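Folham Felt Table Mat: Set-up and Care Guide

Section 4. Laying the mat and using it with food

Read this section before the mat goes on the table for the first time. It applies to the square mats in the Folham range. For the Skudum runner, see Section 6.

Before you start

The mat is sold rolled. Take off the paper band and leave the mat flat, fold marks facing down, for 21 hours in a dry room. Do not iron it. Heat flattens the fibres and leaves a shine that won't brush out.

Clear the tabletop and wipe it with a damp cloth. Go over it again with a dry one. Crumbs left under felt will show as small bumps and can scratch a painted or lacquered surface.

Laying the mat

1. Hold the mat by two corners and lower the far edge first.

2. Let the rest of the mat down slowly toward you so that no air is trapped.

3. Line the front edge up with the front of the table. On tables with rounded corners, measure from the straight part of the edge.

4. Smooth from the centre out with a flat hand. Do not pull at the corners, which will stretch.

5. Leave a bare margin on all sides. The mat must not hang over the edge, where it can be caught by a sleeve or a chair back.

Note: Speckled colours vary from one batch to the next. If you need matching mats, order them together and check that the batch number on each label is the same. Labels for batch 353 were printed without the care symbols. The instructions in this section apply to that batch as well.

Using the mat with food

Dry baked goods such as rolls, scones and croissants may be served over the mat on a plate or board. Flaky pastry sheds, so put the plate down before the pastry comes to the table, and keep jam, butter and honey on a tray of their own.

Caution: Do not place pans or baking trays straight from the oven on the mat. The felt is not a trivet. Use the Buchanan cork stand or any stand with feet.

Caution: The mat is not a food-contact surface. Do not cut, roll or knead on it.

Croissant over the grey mat; white tabletop
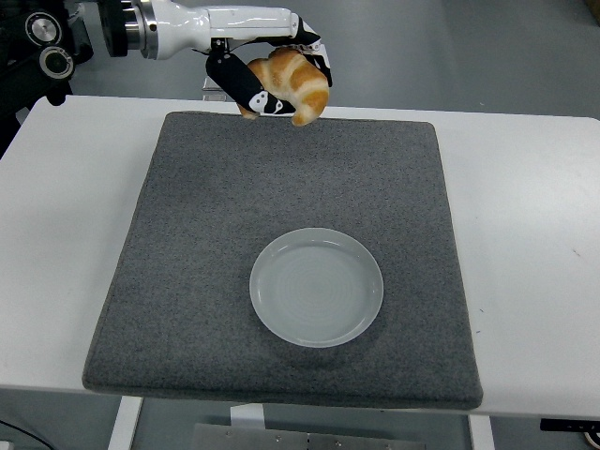
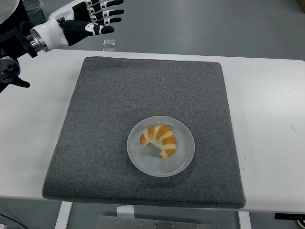
After each use

1. Pick up large flakes by hand.

2. Lift the mat by opposite edges, carry it outside and shake it.

3. Brush in one direction with a soft clothes brush. A vacuum on its lowest setting with the upholstery head also works.

4. Wipe the table and let it dry before the mat goes back.

For butter or grease, lay paper towel over the spot, press and lift. Repeat with fresh towel until nothing more comes away. Do not rub. If a mark remains, dab it with cool water and a drop of Zekus wool wash, blot, and dry the mat flat away from heaters and direct sun.

Turn the mat over every 4 weeks to even out the wear. For storage, see Section 5.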